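Nultach called it a minor fault. Octavian Furtună had read 261 of their reports and had yet to meet a major one.

The Kashyap unit had been sent to bring a remote to the desk. It stopped for 52 minutes, then logged the job as done.

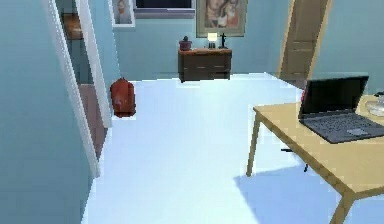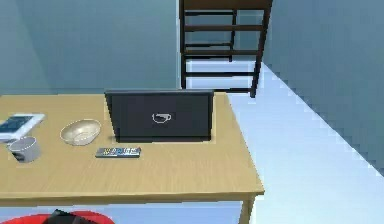
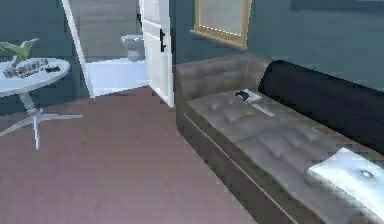
The simulated house at Runesbridge, three views.

"It passed," said the woman from Ivton.

"It passed itself," he said.

She wanted a signature by July. He asked for the safety log — all of it, this time — and put his pen away.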